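Quick bit of news for anyone who likes their crime short and nasty. The Imthorpe story competition is back for another year, and the shortlist is going up on Sunday evening. I've been hanging round this contest since it was a page of links and a very angry guestbook, so forgive me if I get a bit giddy.

The theme this time was "Money Owed". You could take it any way you liked so long as somebody, somewhere, was in debt by the last line. I had a go at it myself (a pawnbroker, a dead greyhound, far too many adverbs) and I got nowhere, which is fair enough. The organisers had 458 entries in, up from 320 last time, and Leszek Wasilewska has read every single one of them. I asked how that went and got back one word, which I can't print.

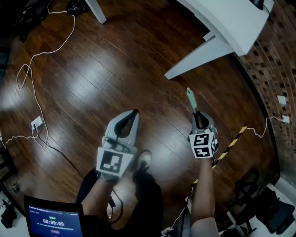

The bit that caught my eye is the new flash round, which runs alongside the main contest. You log in, you get an opening line, and the clock starts. I tried the practice version last week and I'll tell you now, a laptop with a blue screen and a timer reading 00:00:09 would give me the same cold feeling in the stomach. Nine seconds! I'd barely got a name for my getaway driver. Heikki Halonen came up with the idea after a long argument on the forum over whether anybody can write a decent twist in a hurry, and 118 people have signed up so far. I'm one of them, God help me.

You get a quarter of an hour in the real thing, and there's no going back in to fix your typos once the time's up. Heikki says spelling won't count against you. Endings will. "If it was all a dream I'm closing the tab" is how he put it, and I did have to go and change something after reading that.

Main shortlist first, though. I've had a sneaky look at a few of the longer pieces because Leszek asked some of us old hands to check for anything lifted from elsewhere. I can't give titles. I can say there's one set in a car wash at four in the morning that I haven't been able to shake, and a story told entirely through parking fines that made me laugh out loud on the bus. There's a vicar in another one who is a nasty piece of work – I'd read a whole novel about her. 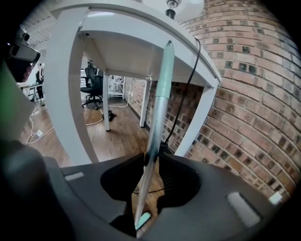

Less vampires this year too, which I'm quite sad about. We used to get loads. The Gulombridge lot always sent in a batch of them, usually a bit rude, and I rather looked forward to it. If any of you are reading, come back.

Prizes are the same as before. The top 3 stories go into the Rindoren winter anthology, which should be out in November if the printer behaves, and the winner gets a proper edit from the people at Essien. I know a couple of past winners who said the edit was worth more than the book, even if it did sting. One of them lost her entire first page and still talks about it.

The flash round opens at seven on Sunday, an hour after the shortlist is posted, so you can sulk first and then write. Sign-up is on the usual page, it's free, and you don't need to have entered the main contest. You do need a forum account, so if yours has gone dusty get the password sorted beforehand and don't go messaging Leszek at five to seven.

Results for both go up together once the judges have stopped bickering. I'll post the links when I've got them.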